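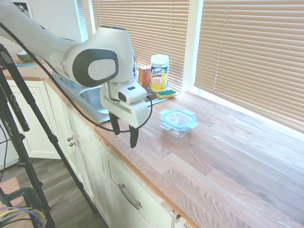
Lollano kitchen counter subset: finger comparison

Part of the Navik gripper trials. Recorded in November at the Gravudbridge site. Maintained by Magdolna Kun; controller settings by Szabolcs Gulyás.

Summary

652 episodes of short pick, place and slide tasks beside a kitchen sink. Two finger sets were compared on the same arm: the stock fingers and the Vörös long fingers. Everything else (mount position, controller gains, speed limit) was held fixed between sets.

Views

side_a: fixed, sink end of the counter
side_b: fixed, most of the arm and the floor next to the base
wrist: small camera at the gripper, used for close-range alignment

All views are stored at 30 frames per second. Wrist frames are not filtered for sharpness. Fast moves smear badly at close range, and object outlines can appear doubled. Drop these frames if your method depends on edges or keypoints; keep them if you are training a policy that will see the same blur at run time. 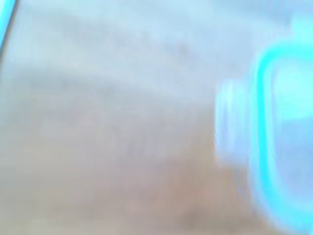 Wrist view with heavy motion blur. Cyan object at right, no legible text.

Control

Cartesian impedance, commands at 10 Hz, interpolated on the controller side. Stiffness was not retuned after changing fingers. Low reaches over the counter put the elbow well out to the side, so check link clearance as well as fingertip clearance before replaying any trajectory.

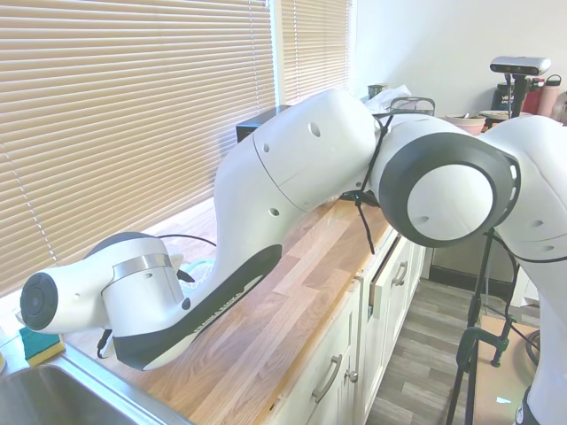
Low reach toward the sink, side_b. Franka Emika arm, blinds closed behind the counter.

Known issues

- Light through the blinds changes during a session. Exposure was left on auto.
- Cables hang below the wrist and can enter the side views.
- In 9 episodes the wrist stream starts late. They are listed in late_start.txt.
- Finger set is recorded per episode in meta.json, field "fingers". Do not infer it from the folder name.

Contact

Send corrections to Szabolcs Gulyás with the episode number and view name.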